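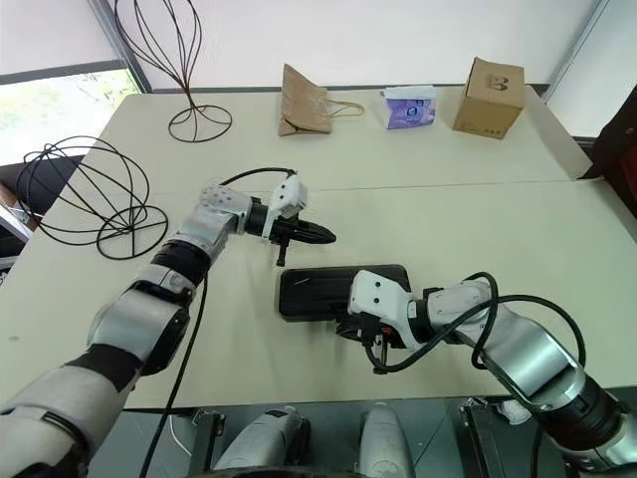 Tatari: demostraciones bimanuales teleoperadas
Ficha de datos y notas de uso

Qué contiene

300 episodios grabados por teleoperación con dos brazos sobre mesa. La tarea nominal es siempre la misma: localizar un objeto plano y oscuro, cogerlo y entregarlo a la otra pinza. El resto de la mesa cambia poco: una bolsa de papel, una caja de cartón, un paquete pequeño de pañuelos, dos figuras de alambre negro. Llamar a eso «entorno desordenado», como hacía la primera versión de esta ficha, era generoso. Lo hemos quitado.

Cómo se grabó

Cinco operadores, todos con experiencia previa en el equipo de Dovport. Conviene tenerlo en cuenta antes de hablar de «demostraciones humanas naturales». Quien lleva meses manejando estos brazos adopta trucos que una persona recién llegada no usaría: entra muy bajo, se detiene antes de cerrar los dedos, corrige la muñeca dos o tres veces. Una política entrenada aquí aprende también las pausas.

Los episodios se segmentaron a mano. Las etiquetas de éxito las puso el propio operador al terminar cada intento. Bernardo Simões revisó después una muestra de 200 y cambió 27 etiquetas, casi todas de éxito a fallo. Los 100 restantes siguen sin revisar y están marcados como tales en el campo revision.

Estructura

episodios/ un directorio por demostración
episodios/N/estado.csv posiciones articulares y apertura de pinzas
episodios/N/video/ vista de cabeza
etiquetas.csv operador, resultado, revision

Para qué sirve

Para comprobar que un cargador funciona, para comparar variantes de clonación de comportamiento entre sí y poco más. No recomendamos publicar porcentajes de éxito como prueba de generalización. Misma mesa, misma pared, misma ventana.

Problemas conocidos

Los objetos planos y brillantes dan reflejos que varían con la hora. Las grabaciones de la tarde salen peor.

No hay fuerza ni tacto. El operador juzgaba el contacto a ojo, y en los datos no queda rastro de cuánto apretó.

Los cables exteriores de los brazos se ven en muchos fotogramas. No sabemos si los modelos se apoyan en ellos para estimar la pose; nadie lo ha medido.

El conversor al formato Kiani pierde el último paso de cada episodio. Está pendiente desde julio.

Versiones

El subconjunto Clisum, con episodios «expertos» elegidos por duración, se ha retirado. Los más cortos eran con frecuencia intentos abandonados.

Las correcciones de etiquetas se aceptan si indican el número de episodio y el instante del fallo.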